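Brillutau Suturing Demonstrations: Progress Report to the Eseck Fund, Second Period

1. Status against plan

Work Package 2 (collection of teleoperated demonstrations) is open and running at the Prireck laboratory. Work Package 1 (bench setup, calibration, console logging) closed at the end of the first period, and its deliverables were accepted without changes. Work Package 3 (policy training) has begun on partial data, ahead of plan. Work Package 4 has not started.

The task is unchanged from the proposal: interrupted suturing of a straight incision in a synthetic tissue pad, performed by an operator at a surgeon console driving two instruments. Demonstrations are segmented by stitch. Each stitch is divided into needle pickup, orientation, insertion, extraction, thread draw, knot and trim. Joint positions, console inputs and all video streams are logged on a common clock.

The contract target is 100 complete demonstrations, a demonstration being one full incision. To date 65 have been recorded and passed review. Collection rate improved after the console foot pedals were remapped in November, and we expect to reach the target inside the present budget.

2. Collection protocol

Operators work in sessions of two hours with a break at the midpoint. The grip on the needle is left to the operator. In the first period we prescribed a grip position along the needle body, and the recorded motions were slower and contained more regrasps than the free-style trials. The prescription was dropped.

Trimmed thread is left on the pad until the incision is finished. Clearing it between stitches would require either a hand in the workspace or an extra instrument motion that has no value as training data.
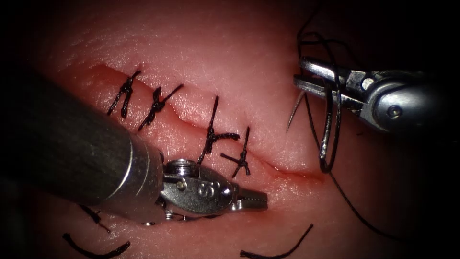

The handover segments remain the most expensive to annotate. Moving a curved needle from one set of jaws to the other takes a short time in the log but involves several contact changes, and the boundaries marked by two annotators often differ. We now define the handover boundary from the jaw angle signal, with video used only to resolve disagreements. Relabeling of earlier demonstrations under this rule is complete.

Thread management is the second source of variation. The free end is long at the start of an incision and tends to loop across the field. Operators deal with this differently: one pulls the slack out of view before orienting the needle, and another leaves it in place and works around it. Both styles are kept in the set and tagged by operator code.

3. Video and sensing

The fixed camera stream is the primary input for training. Exposure was locked after the first week of the period, as automatic exposure shifted whenever a polished wrist moved into the center of the view. Locking it leaves the corners of the image dark. We tested a second lamp and removed it, as the added glare on the instruments caused more tracking dropouts than the dark corners did.

Instrument tracking from the fixed view is adequate for the jaws and wrist. Needle tracking is weaker. When most of the needle is inside the pad, only a small part of it is available to the tracker, and the pose estimate drifts until extraction.

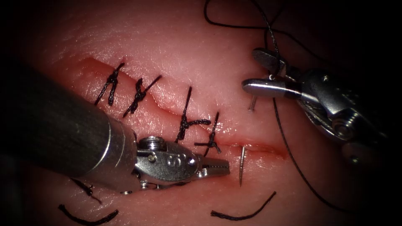

Page last changed: November, revision 9

For these intervals the needle pose is now interpolated from the driving instrument, using the last reliable grasp estimate. The method assumes no slip in the jaws. We flag any segment in which the estimate before insertion and the estimate after extraction cannot be reconciled, and flagged segments are left out of training for insertion. They are still used for knot and trim.

Shaft occlusion is the remaining problem with the fixed view. The left instrument enters low over the pad and can hide stitches already placed. Several review comments from Kurup, which maintains the annotation tool, concerned stitch counts that changed between consecutive frames for this reason. The tool now carries stitch identity forward from the knot event in the log and does not recount from video.
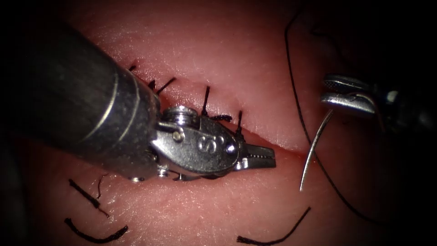
Fixed view: left jaws beside the incision, curved needle held by the right instrument.

Wrist camera recording was added during this period at no charge to the grant. It gives a close view of the jaws and the area directly under them, with limited depth of field. Part of the shaft is always in the picture and out of focus. We mask that region before training.

4. Early training results

A first policy was trained on the reviewed demonstrations using the fixed view alone, and a second using both views. Neither has been run on the instruments with a needle. Offline, the two-view policy predicts jaw closure timing more closely in the needle pickup and handover segments. In the thread draw segment there is no clear difference. Knot tying is poor in both cases: predicted paths follow the first throw and then diverge. We attribute this mainly to the small share of data in which the second throw is performed without a correction.

Operators have been asked to continue recording corrections as they occur and not to restart the stitch. Corrections are labeled separately, so they can be included or held out by the training script.

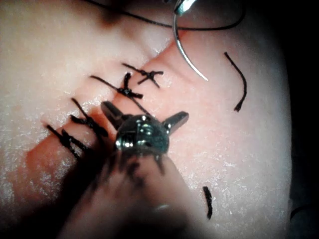 5. Deviations and risks

Pad supply. The pads in use come from a single batch. A new batch is on order and may differ in stiffness. Ten stitches will be recorded on the new pads and compared with existing force-proxy values before the batches are mixed.

Instrument wear. One left instrument was replaced after its cable tension fell out of tolerance. Demonstrations recorded in the two sessions before replacement were reviewed again and retained.

Operator availability. Collection depends on a small number of trained operators. One additional operator is in training on the console and will not contribute data until the acceptance trial is passed.

6. Work planned for the next period

Complete collection to target. Repeat the two-view training with corrections held out. Run the pickup and orientation segments on the instruments under supervision, with the operator able to take control at the console. Deliver the annotated set and the segment definitions to Eseck in the agreed format.

No change to the budget is requested.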